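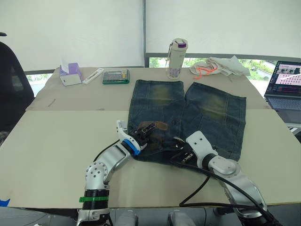
Recording a folding demonstration by teleoperation

These steps cover one session on a two-arm station, from homing to saved episodes. They assume the arms are calibrated and the Clirel recorder is installed on the laptop.

1. Home both leader arms, then enable the followers. Hold the leaders still until the status line reads READY.

2. Lay the garment flat, waistband toward the robot, legs pointing away. Vary the angle a little between episodes. A policy trained on one exact placement will fail on any other.

3. Start the recorder, wait one second, then move. Frames captured before the first motion are trimmed later.

4. Bring both grippers to the waistband and close them slowly. Denim is thick at the seams, so set the grip limit higher than you would for a T-shirt. If a finger slides off, open, back up and grasp again. Keep the retry in the episode - recoveries are useful data.

5. Move both arms at the same pace through the fold. Do not pull the fabric tight between them; the wrist joints fault first.

6. Release, retract to the home pose and stop the recorder. Mark the episode good or bad before resetting the garment.

Our August set has 382 episodes of shorts. Kenneth Rankin rejected 13 of them, mostly for late starts. For a new garment type, plan on some 1000 before training.

Troubleshooting

Follower lags the leader: close the thumbnail viewer and check the laptop load.

Gripper stops short of closing: rerun the finger calibration. Cameron MacBrayne keeps the current offsets in the Duvow folder.

Cable catches during a fold: stop, reroute it and discard the episode.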